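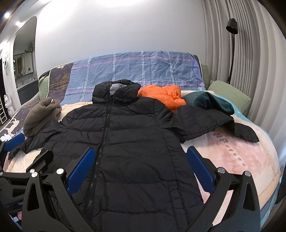

Laundry folding is the one chore a robot could take off my hands tomorrow, a reader wrote in after our February issue, so would I please stop sending her news about robot vacuums. Fair enough! I went to the open day at Solheim's place in Giston partly on her behalf, and I came home with sore wrists and a lot more respect for coats.

The idea is simple to explain. You hold a gripper in your hand, you do the job with it, and what it records is used to teach a robot arm the same moves. They set visitors up in pairs, so there were two of us to a room, and ours had the bed and the winter jackets. Lay the black puffer out flat, hood at the top, then work out what on earth to do with the sleeves. Quilted stuff has a mind of its own - you squeeze it down and it comes right back up, and those blue pads only let you pinch one bit at a time. With my own ten fingers I don't even think about it. With the gripper I had to plan every grab.

My first jacket took me 58 seconds and came out looking like a pillow. By the end of my turn I'd done 16 folds, and I was getting fairly smug about the fleece (the orange puffer, not so much).

Afterward we got coffee and a look at Grisel, the arm that will be learning from all this. It was only folding towels that day, slowly but pretty neatly. Jackets come later, they told us. The next open day is at the Clusdale site and starts at 2 p.m. - wear short sleeves, it gets warm work fast.

Filed under: Out and About, Robots at Home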